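Odds and ends: the lost property table at Platura House

The clear-out of the ground floor cupboards finished in April, and what came out of them is being put on the white table a few things at a time.

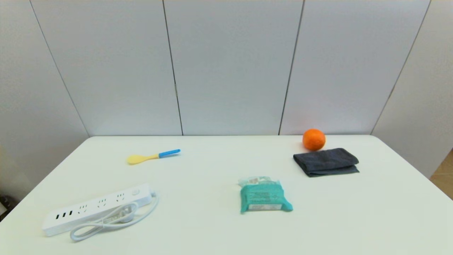
Anything you recognise can be taken away without signing for it. The power strip, the one with three USB ports and three sockets, may belong to the Tornik Room, so please check there before you claim it for your own desk. Its lead and plug are with it. The folded dark grey cloth and the small spoon with the blue handle have no name on them, and neither was on the list of missing items from the Rosell lunch club.

Food is not kept. If the orange is yours, have it today – fruit goes in the compost at the end of each afternoon. Soft packets such as the green one will go to the first-floor kitchen if they are left.

Items stay out for 13 days. After that, household things go to the Mbeki Street charity shop, and electrical things go to the repair morning, where they are tested before being passed on. Last year's clear-outs raised £3,183 for the roof fund.

There are 2 more cupboards to empty, both on the upper landing. The table can be looked over from 8 in the morning until the building closes.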